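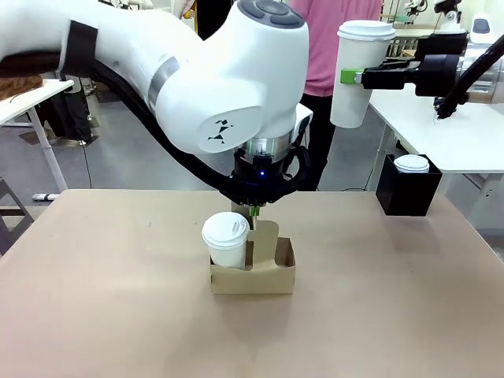 Clidus: Teaching Two Arms to Pack a Coffee Carrier
Student project report, handed in 04/04/2018

What we set out to do

Two arms, one cardboard carrier, paper cups with lids. One arm takes the carrier by the handle, the other brings a cup and puts it in a free slot. We didn't want to write the motion by hand. The plan was to drive the arms ourselves, record everything, and train a model on the recordings. This report is mostly about the recording part because that ate most of the term.

Original plan had a second task (lids on cups). Dropped it. Lids need a push straight down and our early tries mostly crushed the cup.

Setup

Bench in the Pasthorpe lab, the one with the beige top. Cameras: one fixed on the workspace, small ones up at the wrists. Fixed view tells you where the carrier is. Wrist view tells you how the cup sits in the fingers, which matters more than we thought going in.

Fingers have green pads. Grip force is the thing to get right. Too light and the cup slides when the arm turns, too hard and the side caves in and the lid pops. We set the closing width by hand for the first batch, then left it to the person driving.

Recording

One run = one cup into the carrier, start to finish, saved as joint positions plus all camera video plus gripper open/close. We wrote down for each run:
- which slot was the target
- was the other slot full or empty
- where the cup started
- keep or toss, and why

767 runs recorded. 220 kept for training in the end. That sounds bad and it kind of is. A lot of the early ones went because the clocks on the cameras and the arm logs didn't agree, so video and motion were off from eachother. Fixed in June last year, should have been checked on the first day. Lesson learned.

Other reasons for tossing a run: cup tipped on the way in, carrier dragged sideways, driver paused too long in the middle. The pauses are a sneaky one. The model copies them. Our first trained version would stop above the slot and just sit there.

We also moved the cup start spot on purpose between runs. First batch had it in the same place every time and the model learned the place and ignored the cup.

People walking around in the background: left them in. Talked about putting up a screen but the lab at Bulstead where we showed this earlier had people everywhere too, and the model needs to cope with that.

Labeling the grasp

Every kept run got a grasp label from the wrist video: good, tilted, or crushed. Two of us did it separately then compared. We disagreed on 59 of them, nearly all of it tilted vs. good. Ended up writing a rule: if the lid rim looks level against the pads it is good, otherwise tilted. Went back and redid the 59 with the rule. Faster the second time.

Sip opening direction is also in the notes as a separate column. Not used in training yet. Might be useful if somebody wants all cups facing the same way.
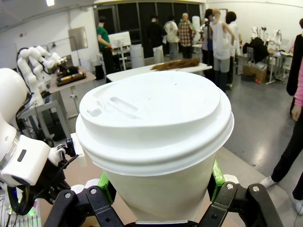
Training and results

Used the Fuchs training script from the course with small changes (shorter history, smaller images). Nothing clever. Trained once on everything that wasn't corrupted and once on the kept set only.

Test was 16 tries each, cup start spot picked by drawing a card. Kept set got 11 cups in. The everything set got five, and it hit the divider a lot. So fewer cleaner runs won, at least on this task and with this few tries. We would not bet much on the exact numbers.

Most misses were on the slot next to an already filled one. The fingers need room and there isn't much. We had far fewer recordings of that case, so probably just needs more.

To do

Record more second-slot runs. Write the time check into the start script so it can't be skipped. Try another cup size. Put the label rule in the shared folder, right now its only in a notebook.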